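Home | Stories | Poems | Archive | Submit

The Gray Basket

1st June — by Baiba Jõgi
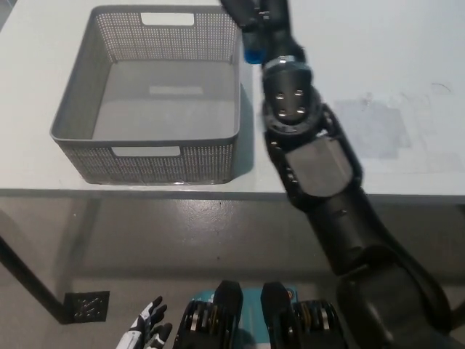

Photo: Mogens Blöndal

Hjalti cleared his mother's kitchen in Urville in 4 mornings. He did the cupboards first, then the drawers, and left the basket for last. It was gray plastic with holes in the sides and a handle cut in each end, and for thirty years it had held whatever she couldn't place. Batteries. Seed packets. The key to a bicycle lock.

He tipped it out on the white table and sorted. Most of it went in the trash. He kept a tape measure and a receipt from Bundgaard for 690, with his father's signature on the back.

Jamshid came up from downstairs to see about the table.

"How much do you want for it?"

"400. It has a mark on it."

Jamshid rubbed at the gray smudge with his thumb. "That won't come off," he said, and paid him anyway.

"Does the basket go with it?"

Hjalti looked at it. It weighed almost nothing. She used to carry it from room to room on her hip, like a child, picking things up.

"No," he said.

On the drive home he put it on the front seat. At the second light he took the tape measure out of his pocket and dropped it in.

2 comments | 4 shares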